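4.2 Equipment planning for the second collection site

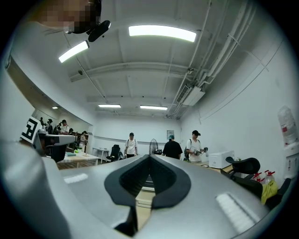 Figure 3. Hand-held gripper work in the Mudby room, seen from the tool. Other people stand farther back, one of them holding a gripper device.

Our budget had two lines at first: the grippers and the room. We ordered 18 grippers from Testamico at the start of October and planned to keep 2 of them as spares. The spares ran out early. Finger pads wore faster than the housings, and the supplier sold pads only in full sets, so a worn pad cost us a whole set each time.

For the second site we priced parts by hours of use. One pad set lasted 134 hours on average across 1,009 logged sessions. Ritu Pal entered these values in the Drelimley planning sheet - the same sheet used for desks, chairs and markers - and the pad line came out higher than the rent. We then asked Wibisono for a quote on pads alone. Delivery time was left out of the comparison and is taken up in Section 4.3.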